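Home | Living | Work | Food | Garden | Archive | Subscribe

The Small Stuff: Rubber Bands and Where to Put Them

By Cinzia Benedetti
2026-08-27

Most desks have a place for pens and a place for paper. Rubber bands end up wherever the last one came off. I started paying attention to mine in June, when I moved my work table out of the spare bedroom and found them in every drawer, around a doorknob and inside a shoe.

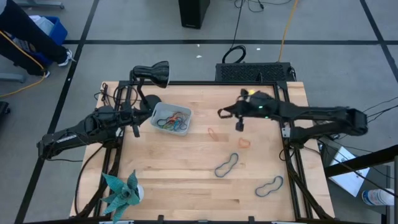
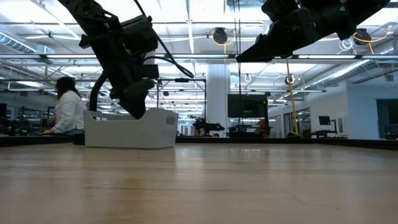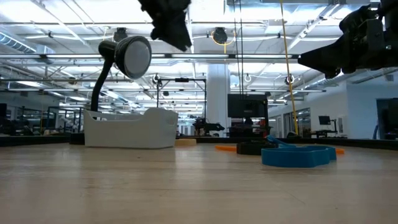
A light wooden tabletop and a white bin at the left.

The bin is the part I would recommend first. I had tried a jar, and before that a ball, the kind you build up one band at a time. The ball looks nice on a shelf but you can only ever get at the outside layer, and the bands underneath stay stretched until they dry out. With a jar you have to tip everything out to find a wide one. A low, open bin lets you see the colors and reach in with one hand.

Henk Van den Broek ran the mail counter at Ogbonna, a stationery wholesaler, for most of his working life. He went through 3000 bands in a busy month and kept them in open trays. "People buy the big box and leave them in the box," he told me. "Then the box splits." He sorted by width and ignored color. At home he doesn't sort at all.

I tried sorting for a week. I used three compartments in a Skandgate drawer insert and gave up when I noticed I was dropping everything into the middle one. A single mixed bin turned out to be enough for a household. If you run a shop or bundle a lot of mail, sort them.

Heat and light are what ruin rubber bands. The natural rubber kind goes sticky first and then brittle, and a band left around a stack of letters can stick to the paper and leave a brown line. Keep the bin out of direct sun and away from a radiator. A desk lamp is fine if it doesn't run hot – mine is an LED clamp model from Flilier, and I can leave it on all afternoon.

Before you put away a handful, pull each band once between your fingers. Throw out any with small cracks along the edge. It takes a minute, and it is better than having one snap around a roll of drawings.

How many do you need? I bought a bag of 600 from Fivix four years ago and I'm still using it. The bag cost less than lunch. Van den Broek saves the ones that come on broccoli, and those are good for holding a cutting board cloth in place or getting a grip on a jar lid.

As for the strays, I clear the table at the end of the day. I sweep the loose bands toward the bin with the side of my hand and pick up whatever is left. Some still get away. I found a green one in the dishwasher filter last week – it had gone stiff, so I threw it out.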